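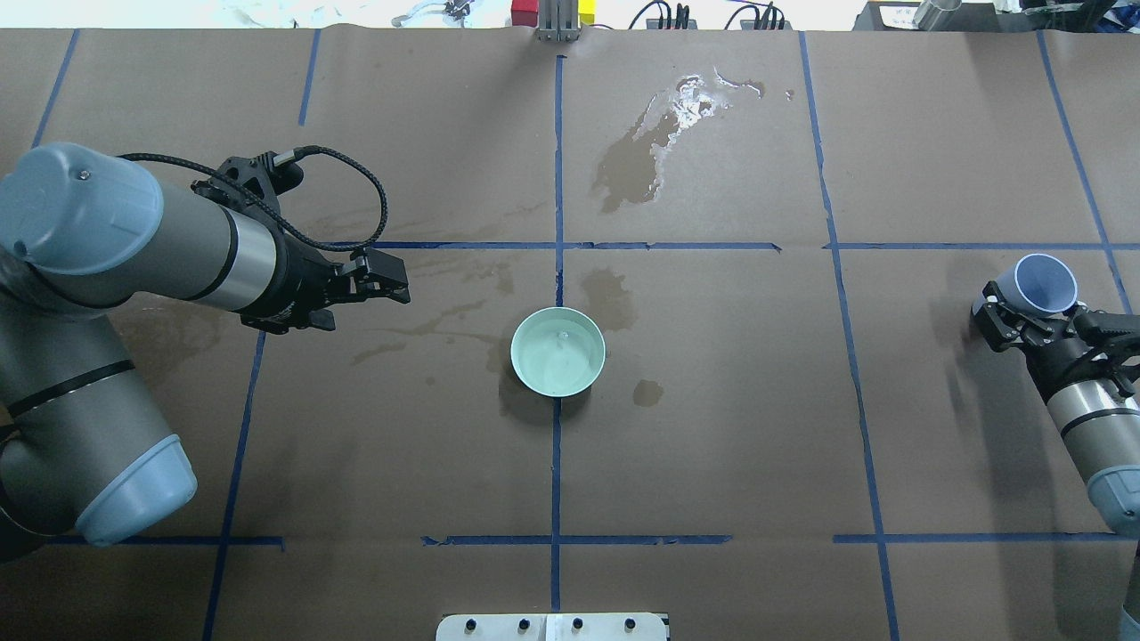

Pouring Station at the Matheson Canteen Kitchen
Áine Hegarty and Calum Moffat, 9 Dec 2020

Our project looked at what changes for kitchen staff when two arms take over pouring. We spoke to 3 people on the prep line.
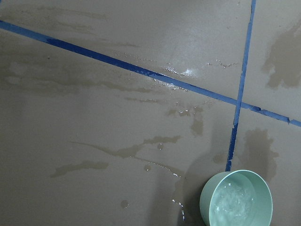 Before the trial, staff expected less lifting. Most of what they described to us was wiping up and setting the bowl back on its mark.
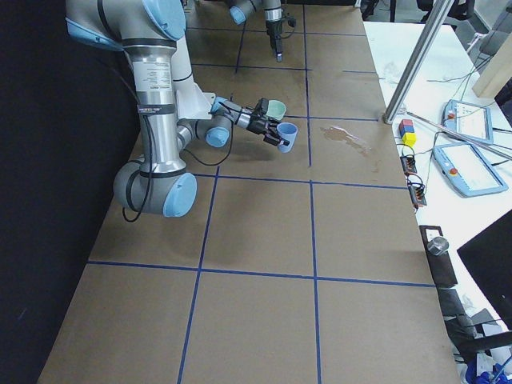

Isla Niven used to pour all shift. She now watches the arms and steps in after a spill. Her wrists hurt less, but she finds the waiting dull. Lewis Baxter wants 12 more hours of training.

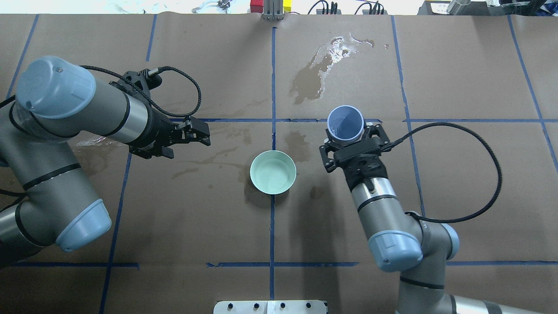
Figure 4. Right arm with the blue cup, bowl on the center line.

We suggest rotating the watching job every shift.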